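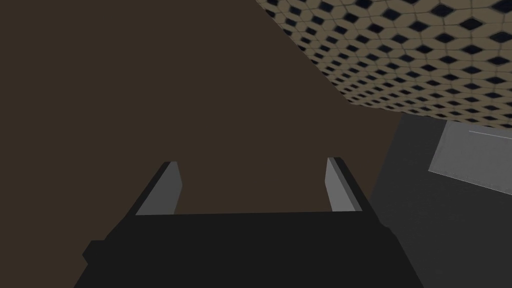
Cyril Hollis has painted houses in Greenwood for 27 years, and he still mixes most of his colors by eye. I visited him in April at his workshop, a long building behind the old dairy, where the kettle was already on. I wanted to ask him why so many people choose a color they love in the shop and then dislike it at home. He answered with black. "People are afraid of it, but black is easy if you give it a neighbor," he said. The black edges with pale gray on their inner sides, as at the top of this page, are the kind of pairing he means. "The gray is where the light goes. Then the eye can find the shape. If you do all of it in flat black, you lose your corners."

He learned the trade in Vukthorpe, from an uncle who did not speak much. For the first winter he only washed brushes and sanded doors. I asked if this was boring. "Very boring," he said, and poured the tea. "But I sanded maybe 1,000 doors, and now I can feel a bad surface with my glove on."
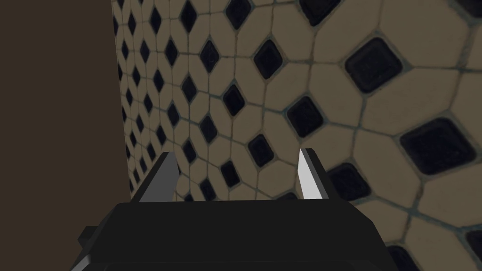

Dark gray in front of a patterned wall.

His clients usually want to talk about color first, and he wants to talk about windows. He visits every room two times before he gives a price, once in the morning and once after 4 p.m. In a north room he will not use a cold white at all. "You get a hospital," he said. "I had a lady who insisted. I painted it, she paid me, and in 7 weeks I painted it again. A warm white, the one I had told her."

Did she apologize? "She made a very good pie."

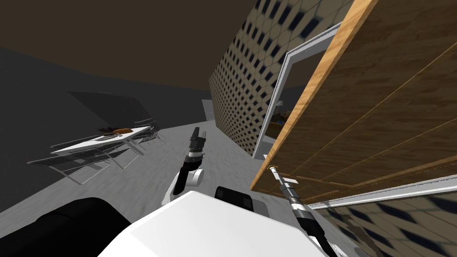 We also spoke about samples. Hollis does not trust the small cards from the shop, and he asks his clients to buy a test pot and paint a board as big as a newspaper. They should move the board around the room for a few days, and put it behind the sofa too, where nobody looks. He told me about a family who had 33 little squares of green on one wall and could not decide. He covered all of them with primer and asked which one they remembered. The son remembered one. It is the color of their hallway today.

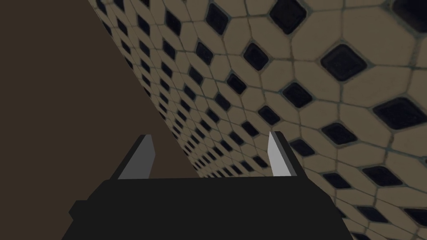

Render: Drultero

For tiled rooms his advice is short. Choose the tile, live with it a little, and then choose the paint, never the other way. A wall you can change in a weekend.

He does not plan to stop working soon, although his shoulder hurts and he now leaves the ceilings to his niece. Next month they start together on the Zanholm boarding house, with all its stairs. I asked him what color it will be. "I have only seen it in the morning," he said.

Home Interviews Houses Gardens Archive Contact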